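Last updated in May, after the second trip to Stockdale with the wrong box.

# How to pack up a rental cabin kitchen, porch and hall in one morning

Checkout at our place on Lellness Lake is 11, and 11 means 11. The cleaners come up the drive at 11 with the mop already wet. Over the years I have left behind a cast iron skillet, a phone charger for every phone I've ever owned, and one entire cooler with a perfectly good ham in it. What follows is the method I use now. It works for any rental where you've been long enough to spread out, and where more than one person claims to be helping.

## The night before

Do as much as you can before bed. You will feel like a killjoy, and people will tell you so while standing in your way.

1. **Run the dishwasher after dinner and empty it.** All of it. The cabin's plates go back in the cabin's cupboard. Your own good knife goes straight into the car, wrapped in a dish towel.
2. **Pick one breakfast.** Cereal is the correct answer. Pancakes sound festive at nine at night and will cost you forty minutes and a griddle in the morning.
3. **Bring in everything from the line.** Towels left out overnight by a lake are as wet at dawn as they were at dusk, plus a spider.
4. **Take the bins out of the shed.** You want them open on the floor where people trip over them. A bin that's been tripped over gets filled.

## Sort by where it's going

For a long time I packed by owner, which seems polite and fair and is a disaster. Everybody has half a bag, every bag has a wet corner, and when you get home the sunscreen is in five places.

Pack by the room it will be unpacked in. One bin for the kitchen, one for the laundry, one for the front hall, one for the garage. At home you carry each bin to its room and tip it out. Unpacking used to take me until the following weekend, and I'm including the years when I finished.

Use hard-sided bins if you can get them. Mine are the cheap stacking kind from Putach, in whatever color they had too many of. Cardboard is fine until it meets a damp swimsuit, and then you own a damp flap with handles. Label the short end, since that's the end you'll be looking at when they're stacked in the trunk. Masking tape and a marker will do. I own a label maker and I've never once remembered to bring it.

## Shoes

Shoes get their own section because shoes are where the morning goes to die. Start with the porch, then the dock, then under every bed. Bring the whole lot to one flat surface and line it up in pairs before anything goes in a bin. Skip the lineup and you'll drive home with three lefts.

Knock the sand off outside. Heaviest go in first, flat on the bottom, with a pair kept together the whole way. Slides and flip-flops are easy since they don't care what's on top of them. Anything with laces should have them tucked inside, or it'll tie itself to something else by the county line. 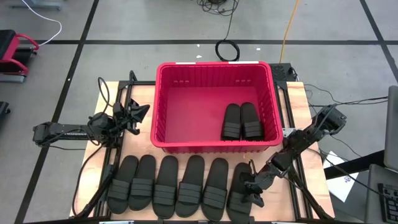 Marjoram, in the comments, says to leave one pair per person out until the car is running, and that she learned this carrying a toaster barefoot across gravel. She also wants it known that rubber soles should go in soles down, or whatever's on them ends up on everything else. I've since tried it both ways and she has a point about the gravel.

## The kitchen bin

Open every cupboard, including the ones you never used. Someone used them. Then:

- Dry goods that are still sealed go home. Open chips get eaten now, standing up.
- Leave the salt. There are 2 boxes of it in every rental in the country and yours will make it three, but you're not going to want it at home.
- Wipe the bottoms of jars. Honey travels.
- Check the freezer last. It's always the freezer. (See ham, above.)

If the cabin's own inventory list is taped inside a door, photograph the shelf once you've put things back. A place near Grirnent tried to bill me for a colander, and a blurry photo of the colander ended the conversation.

## Loading the car

Garage bin first, deepest in. Hall bin last, nearest the door, so that shoes and jackets are what you reach when you stop for gas. Soft bags fill the gaps. The cooler rides where somebody can get into it without unloading the car, and that person becomes responsible for handing out sandwiches, whether they wanted the job or not.

Our car read 412 miles on the trip meter the last time we pulled in at home. I mention it only so you'll know that a badly wedged bin has plenty of time to squeak. Push on each one before you close the hatch. If it moves, stuff a towel down the side.

## The last walk-through

One person does this, alone, with everyone else belted in. Two people will each assume the other looked behind the bathroom door.

Go clockwise, and touch every outlet. Look in the shower, the dryer, and the oven. Strip the beds only if the rental asks you to, and shake the sheets if you do, as a surprising number of socks live down there. Turn the heat to whatever the card on the fridge says. Put the key back in the lockbox and scramble the numbers.

Then get in the car. If you remember something after the Stockdale turnoff, it belongs to the cabin now, unless it's the dog.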